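Second progress report to the Vernden Fund
Project: Healthy Voices at School (Kutard and Arruda districts)
Prepared by Idalina Cunha, project coordinator
2019-05-27

Work since the last report

In March we finished the training of the school nurses in Kutard. The training teaches them to recognise hoarseness in pupils that lasts longer than three weeks and to know when the child should see a doctor of ear, nose and throat. Before this project, most of the nurses had never received any teaching on the voice, only on hearing and sight.

After the training, the nurses began the short listening check. Each pupil reads a small text aloud, holds the vowel "a" for as long as is comfortable, and answers a few questions about shouting, sore throat and drinking water. The check takes less than ten minutes. Our target for this school year was 700 pupils, and until now 553 have done it. The remaining pupils are nearly all in Arruda, where we started later than planned - the school there was closed for repairs of the roof and we lost a good part of the winter term.

Parents' mornings

The parents' mornings are held before lessons, with a simple breakfast, and the speech therapist speaks for half an hour on how children use their voice at home and in the playground. We held two in this period, one in each district. Attendance in Arruda was good. In Kutard it was lower than we hoped, and the parents who came told us that the hour is too early for people who work in shifts. We will try an afternoon in the autumn.

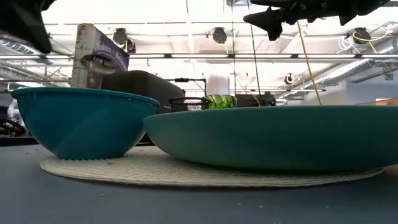
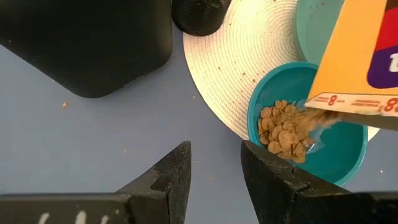
The questions of the parents were mostly on two subjects: if a hoarse voice can damage the learning of the child, and if boys should stop singing when the voice begins to change. We have written a leaflet of one page which answers both. It says that singing may continue, in a comfortable range and without forcing, and that a child who is hoarse for weeks should be seen by a doctor. The text was read by a doctor before printing.

Recording software

We use the program Kikurico to store the voice recordings. It works well on the laptops of the nurses, but the transfer of files to our office is slow, and in Arruda it failed on several days. For the moment the nurses bring the files on a memory stick with a password. I am not satisfied with this solution and have asked the supplier for a repair before the summer holiday.

Staff and budget

One of our speech therapists is on maternity leave. Her hours are covered by a colleague from Kutard until the end of the school year. Spending is under the plan for travel and a little over the plan for printing, as we ordered the leaflet in a second language. I ask your permission to move the unused travel money to printing. The table of costs is sent separately.

Next period

We will finish the checks in Arruda, and call the families of pupils who were advised to see a doctor and have not yet made an appointment. The nurses have also asked for a refresher session on the adolescent voice, and I would like to hold it in the first weeks of the new school year. For this we need your answer on the budget change before the schools close, so that the room and the trainer can be booked.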